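Front loader: leave door open between loads? And plush toys in the drum

Laundry & Appliances > Washers
Page 1 of 1

Gudlow
Posts: 207
Front loader, bought new in February. The gasket has started to smell. I run mostly 30 C loads with liquid detergent, and a good share of that is washable toys from the playroom. Two questions.
1. Door fully open between loads, or just ajar?
2. Do plush toys and play balls belong in the drum with no bag?

skasten_7
Posts: 2990
1. Fully open if the floor space allows it. Wipe the lower fold of the gasket after the last load of the day, because that is where water and lint collect.
2. Bag the plush. Stuffing that gets past a split seam ends up in the drain filter.

Etix
Posts: 128
Disagree on fully open. A door of that type is a heavy piece of glass hanging on one hinge. Leave it at 90 degrees or more for months and it sags, then the latch stops lining up. Two inches of gap dries the drum just as well.

skasten_7
Two inches does not dry it just as well in a basement with no air movement. I have had the same machine open for nearly seven years and the latch still lines up. Hinges sag when people lean on the door or hang towels on it.

Etix
One machine is not a sample.

Buenaventura
Third position: it depends on the room. With a dehumidifier, ajar is enough. Without one, open it. Either way pull the detergent drawer out too - half of the smell complaints in this section end up being the drawer.

Gudlow, what kind of floor is it on, and is there a dehumidifier? Has the drawer been checked?

Gudlow
Concrete floor, no dehumidifier. Drawer checked, some residue, now cleaned. Setup:

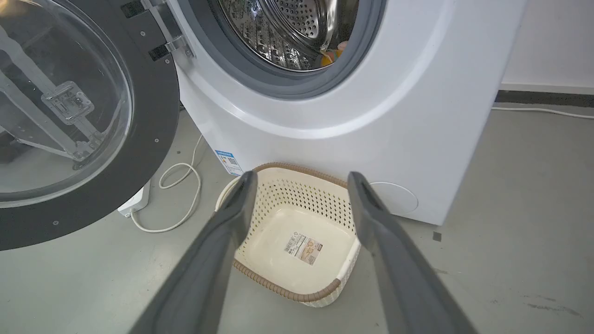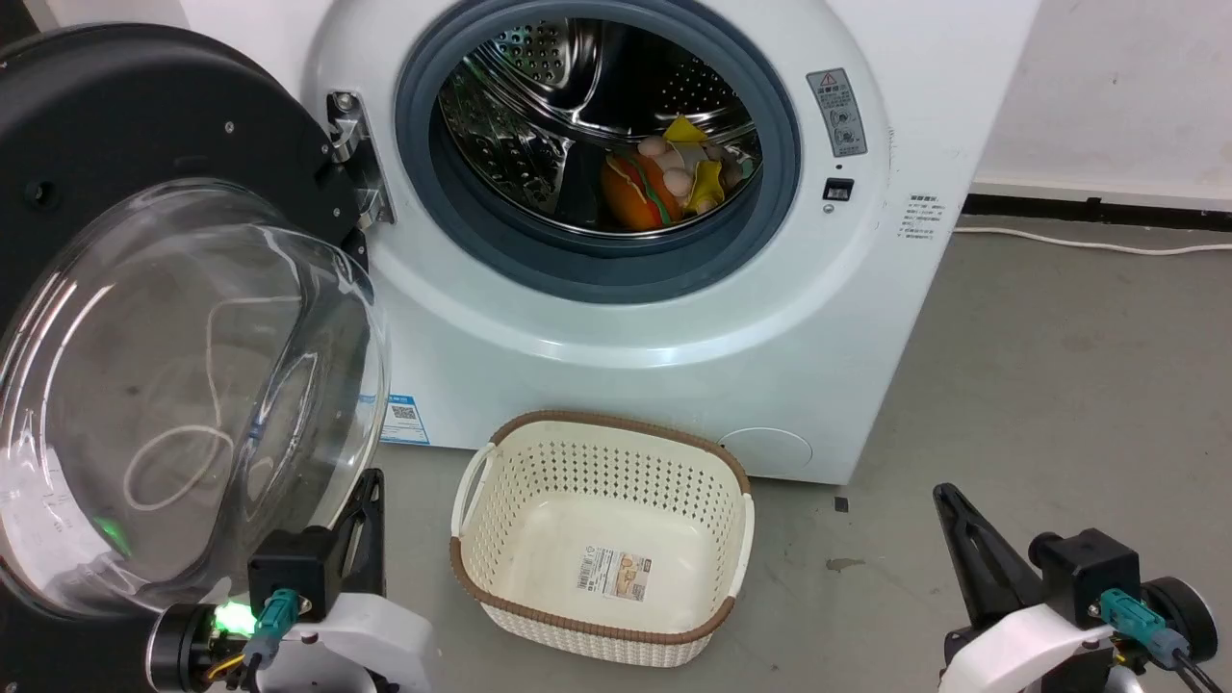

Drain filter was last cleaned a month ago. I found lint and one coin. Spin is set to 800 for toys.

skasten_7
800 is too high for plush. Use 400, then an extra spin if they are still heavy. Keep hard items out of the same load, they knock against the glass.

Etix
Agree on the spin speed. Not on the door.

Buenaventura
For the gasket: one empty cycle at 90 C with powder, no liquid. Liquid at 30 C all the time is the likely cause of the smell, more than the door angle. Repeat monthly.

Gudlow
Ran the 90 C cycle last night with powder. Smell is reduced, not gone. There is still a dark film in the bottom fold, so I will go over it with a brush and run a second one. Mesh bags are ordered. Door stays open for now, I'll check the latch alignment in the summer and report back.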